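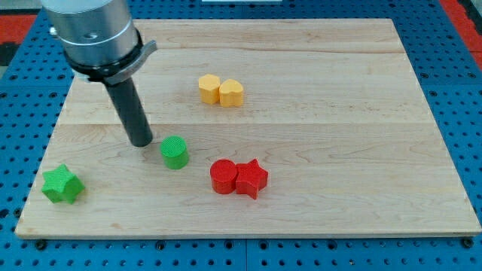 About Us

Welcome to Wostbridge Blocks, and thank you for wandering over to this page. Most people come to us looking for a bag of shapes for a child or a classroom, and then, somewhere between the hearts and the hexagons, they start to wonder who makes them. We're glad you asked, because we like talking about blocks very nearly as much as we like making them.

How we started

The first Wostbridge shapes were made for one kindergarten on Malik Street, which had an old sorting set with more gaps in it than pieces. The teachers wanted a handful of replacements. We made them a hexagon, a cylinder and a few others, and they came back the next week asking for hearts (the children had put in a request). By January we had a list of 23 classrooms waiting, a kitchen table we could no longer eat at, and a strong feeling that we ought to find ourselves a proper workshop. That workshop is on the Zirnik side of town, up one flight of stairs, and we've been there ever since.

What we make

Our blocks are simple, chunky shapes in plain bright colors. A yellow hexagon with flat sides that a small thumb can find without looking. A heart with a rounded top and a good deep dip in the middle. A short green cylinder that stands up on its own and rolls off happily if you lay it down. We keep to strong colors, because a child who is just learning to sort should be able to say "green" and have everyone at the table agree.

We leave the surface matte, with a little texture to it. Parents sometimes ask whether we could make the blocks glossy, and we have tried it, but the shiny ones slid around and felt slippery in the hand, so we went back to the finish we had. You can feel the difference if you run a fingernail across the top of a cylinder.

The catalog has grown to 78 pieces now, counting every shape in every color. The one we're proudest of is the Jova set, a small mixed group meant for a first set of blocks. It has enough variety to be interesting and it still goes back in its bag in under a minute, which the grown-ups seem to appreciate.

About the boards

People are often surprised that we care so much about what goes underneath. A block is only as good as the surface you stand it on, and carpet is a terrible place to balance anything. So we make play boards as well, out of light maple, in wide planks with a pale, quiet grain. We like that the wood stays in the background and lets the colors do the talking. There's room on a large board to spread out a few shapes with plenty of space between them, or to push two together side by side and see how a straight edge and a curved one get along.

The boards take a bit of looking after. Wipe yours with a barely damp cloth, dry it right away, and keep it off the radiator. If it loses its smoothness after a year or two of hard use, a light rub with fine sandpaper will bring it back, and we're happy to talk you through it over the phone.

Schools and libraries

We now supply 212 classrooms and library corners, some with a single board and a bag of shapes and some with a whole shelf of them. If you've lost a piece, please don't buy a new set! Write and tell us the shape and color and we'll send just the one. We mailed out roughly 1,636 single replacements last year, and hearts are still the piece that goes missing most.

Come and visit

The workshop shop is open Tuesday through Friday, ten to four, and there's always a board out on the low table for anyone who wants to try things before they choose. Parking is easiest behind the bakery. If the street door is locked, ring the lower bell; the upper one belongs to the dentist.

Page last updated 9/29/25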